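Clusby renova espaço partilhado em Grerkulau e passa a recolher o filme plástico das embalagens

Grerkulau, 2024-09-13 - A Clusby anuncia a abertura do piso renovado do seu espaço de trabalho em Grerkulau, com 178 lugares em planta aberta e um novo serviço de recolha de filme plástico transparente. O serviço é assegurado pela Turedent, empresa de gestão de resíduos de escritório que já trabalha com a Clusby noutros dois edifícios.

A obra durou 22 semanas. As divisórias interiores foram retiradas e o teto foi pintado de preto, com pequenos focos redondos embutidos. As secretárias individuais deram lugar a grandes mesas brancas de rebordo arredondado, acompanhadas de cadeiras de escritório com encosto branco em rede. As mesas não têm lugar marcado e podem ser usadas por qualquer empresa residente, tanto para reuniões como para abrir encomendas e preparar material.
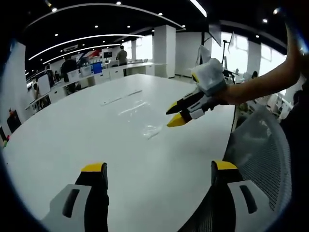
O filme plástico representa uma parte considerável do que sai das caixas entregues no edifício. Até agora seguia para o lixo indiferenciado, misturado com papel de cozinha e restos de comida. Com o novo serviço, cada empresa recebe um saco próprio, identificado com o número da sala, onde deve colocar apenas película transparente sem etiquetas. Fita adesiva, cintas e plástico de bolhas ficam de fora nesta fase.

A Turedent recolhe os sacos às terças-feiras, antes das 9h, e entrega um registo mensal do peso por empresa. O período experimental decorreu no verão e permitiu separar uns 97 quilos de película. A adesão foi voluntária - em novembro a separação passa a fazer parte do regulamento do edifício.

A película pode ser entregue amarrotada, desde que esteja limpa. Não é necessário dobrá-la nem cortá-la. Pede-se apenas que as tiras e os pedaços pequenos sejam colocados no mesmo saco e não fiquem em cima das mesas ao fim do dia, para não atrasar a limpeza.
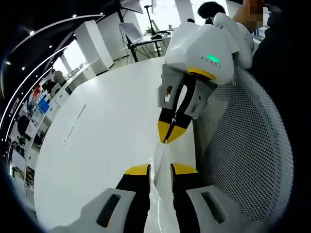

As mesas foram fornecidas pela Athumani, que também ficou responsável pela manutenção das cadeiras durante os primeiros dois anos. Os pedidos de reparação são feitos na receção ou através da área de cliente, com indicação do piso e da mesa mais próxima.

As empresas interessadas em visitar o espaço podem marcar hora na receção da Clusby, nos dias úteis, entre as 10h e as 17h. As visitas são gratuitas e têm a duração de meia hora. Os sacos para a recolha de película estão disponíveis no mesmo local, sem custos para os residentes.

Sobre a Clusby

A Clusby gere espaços de trabalho partilhados para pequenas e médias empresas. Disponibiliza postos de trabalho, salas de reunião e serviços de receção e correio em contratos mensais ou anuais.

Contacto para a imprensa: Gabinete de Comunicação da Clusby, Grerkulau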